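Search this blog Go

Paper in the Wash

2 Sep 2018
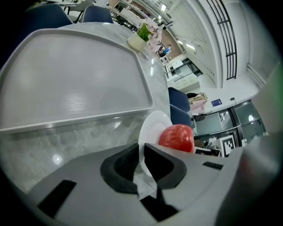 White tissue, crumpled.

A load of dark clothes came out of the washer in February covered in paper lint. The source was a single facial tissue left in the pocket of a pair of work pants. I have been keeping notes on the problem since then, and this post is a cleaned-up version of them. It covers why tissue behaves the way it does in a wash drum, what I tried in order to get it off the clothes, and what it did to the pump filter.

Why some paper falls apart and some does not

A sheet of paper is a mat of cellulose fibers. When the sheet dries at the mill, neighboring fibers bond to each other wherever they touch. Water breaks most of those bonds. Ordinary paper soaked through keeps only a small part of its dry strength, and in a turning drum that is not enough to hold it together.

Manufacturers get around this with wet strength resin, added to the pulp before the sheet is formed. The resin ties the fibers together with bonds that water does not undo quickly. Paper towels normally have it. Toilet paper normally does not, for reasons that have to do with drains. Facial tissue is in between. It has to survive a sneeze, so there is usually a little resin in it, and how much varies by brand.

The practical result is three kinds of mess:

Toilet paper comes apart almost completely. Much of it leaves with the drain water as loose fiber. What stays behind is fine and powdery, and much of that will shake off once dry.

Paper towel often comes out as one hard gray wad, still in the pocket. This is the good case.

Facial tissue is the bad case. It is strong enough to hold together as small flakes and too weak to stay in one piece. The flakes are flat and flexible and they press into fabric during the spin.

The tissue in my case was a Daza, the soft kind from the cube box, without lotion. I have since washed the same kind on purpose, wrapped in an old black T-shirt, and got the same flakes.

What the machine contributes

My washer is a front-loading Zivunell, bought for $899 when the old top loader gave out. Front loaders use less water, which is the point of them, but less water means less dilution. Fiber that a deep-fill top loader would float off and flush away stays close to the clothes. The rinses are shallow as well. On the default cycle mine seems to wet the load more than it rinses it.

Spin speed matters too, and I did not expect it to matter as much as it did. At the top speed the flakes are pushed hard against the cloth and dry there as a thin layer, almost like papier-mache. At 800 rpm they sit looser. The clothes come out wetter, and the dryer has to work longer, but the flakes come off as flakes. I now use the lower speed for any repeat wash where I know there is paper in the load.

Water hardness is the factor I can say the least about. We are on the Drumberg supply, which is hard enough to scale a kettle in a few weeks. I have seen it claimed that hard water makes lint stick harder because detergent residue acts as a glue. I ran one comparison with softener salt in the line and one without. I could not see a difference, and two loads is not a test.

Getting it off

The instinct is to run the load again right away. I did that the first time, and it was a mistake. The second wash broke the larger flakes into smaller ones and moved some of them onto clothes that had been clean. If the paper is still in visible pieces, stop there.

The order that has worked best for me is this.

Take the clothes out one at a time and shake each one hard, outside if possible. Wet flakes do not all come off this way, but the big ones do, and those are the ones that would otherwise clog something.

Wipe out the drum with a damp cloth while it is empty. Pull back the rubber door gasket and wipe the fold at the bottom. A surprising amount collects there and goes straight into the next load if it is left.

Put the clothes in the dryer on low heat with nothing else. Mine is an older Britura, vented, with the lint screen in the door. I run it for 28 minutes, stop, clean the screen, and run it again. The screen after the first run looks like a piece of felt. If you skip the stop, air flow drops and the second half of the cycle does very little.

Go over what is left with a clothes brush or a lint roller. A stiff brush works better than a roller on denim and worse on knits. On fleece neither of them works well - the flakes get down between the fibers and have to be picked out or left to work loose over the next several washes.

Only then wash again, if the clothes still need it.

Things I tried that did not earn a place on the list: white vinegar in the rinse (no visible effect, and the laundry room smelled like a salad), aspirin dissolved in a soak (an internet favorite, also no visible effect), and a nylon stocking thrown into the drum to catch lint. The stocking caught some. It also tied itself around a sleeve.

I looked into enzymes, because cellulase does break down cellulose and is used in some detergents to take the fuzz off cotton. The difficulty is obvious. Cotton is cellulose too. Anything strong enough to dissolve the tissue at wash temperature in a useful time would be working on the shirt as well.

The pump filter

Most front loaders have a coarse filter ahead of the drain pump, behind a small door at the bottom front. The manual for mine says to clean it every few months. I had never opened it. After the February load I did, with a baking tray underneath, and the tray was not large enough.

If you have not done this before, look for a thin drain hose next to the filter cap and empty the water through that first. Then unscrew the cap slowly. Paper fiber collects there as a gray paste around hair and thread. It rinses off easily under a tap while wet. I left a bit of it on the counter to see what would happen, and it dried into something I had to scrape off with a putty knife.

Check the cavity behind the filter too, with a flashlight. There is an impeller at the back, and thread likes to wind itself around the shaft. Unplug the machine before putting fingers anywhere near it.

The drain had been slow for a while before this and I had blamed the standpipe. It has been normal since. I had already priced a replacement pump, so the cleaning paid for itself.

Prevention

I check pockets now. I have also moved to cloth handkerchiefs for the colder months, which has its own set of problems and may get its own post. For work pants I turn the pockets inside out before they go in the hamper. It takes no time and lets the sand out as well.

Still to do: the same test with pocket packs, which feel stiffer in the hand and probably have more resin, and with the lotion type. I would expect the lotion to make things worse on synthetics, but I have no loads to back that up yet.

Comments (4)

drywall_and_denim wrote:
Can confirm on the low spin. I did the same with a shredded receipt, which is worse in one way because the coating gums up. The dryer got most of it.

Anonymous wrote:
Which setting did you use for the first dryer run, timed or sensor? My sensor cycle shuts off early with a small load.

Author wrote:
Timed. The sensor on mine does the same thing.

hardwaterhouse wrote:
Try the softener comparison again with towels only. I think mixed fabrics hide the effect. Also please do write the handkerchief post.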